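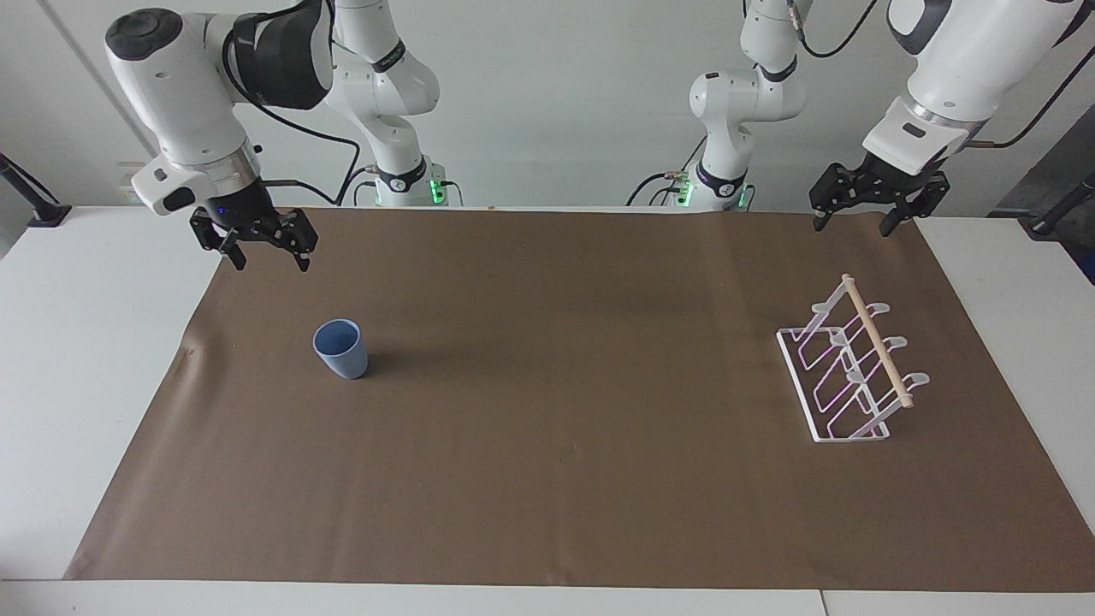
The two-arm cell at Pokmont, set up for the cup and rack task.

Hi Verena,

January was a mixed month, and I'd rather you got the messy version from me than a tidy one later. The short of it: we lost nearly two weeks to a gripper fault, no one was hurt, and we're running again with one thing still open.

We had planned 332 runs of the cup task (pick up the cup, carry it over, hang it on the drying rack) and we got through 200 of them before I stopped everything. The right gripper had started letting go early. At first it was once in a while and I blamed myself, because I'd changed the grip force the night before. Then it did it three times in one morning, and the third time the fingers snapped open while Painemal's technician was reaching in to straighten the paper. It missed her hand, but it shouldn't have been able to move at all with someone in there! We hit the stop, locked out both arms and I wrote it up the same afternoon, January 22, 2020. You should have that form already.

So, two problems. The dropping was a cable. The loop at the right wrist had been rubbing every time the arm turned all the way in, and the signal was cutting out for a split second. The controller read that as "open." We swapped the cable, gave it a longer loop, and did the same on the left arm while we were at it (the old one there looked fine, but I didn't want to find out the hard way).

The second one bothers me more. Our pause button stopped the arms but left the grippers live. We'd all been treating pause as safe, me included, and it wasn't. Sidov sent a settings change that cuts both grippers on pause, and I tested it 22 times on each side with no movement. Until their written sign-off comes through, the rule is full stop before any hands go over the table, even just to nudge a cup.

Money-wise, the cables came out of the spares line, so there's no extra ask. Time is the sore spot. I'd like to push the Dotmont demo back so we can finish the remaining runs without rushing, and I also want to repeat 123 of the early ones, where I can't tell a bad grasp from a bad cable in the logs. Could you let me know if a later demo is a problem on your end? I haven't said anything to Dotmont yet.

The sign-off will come to you as soon as I have it.

Mahsa Jafarzadeh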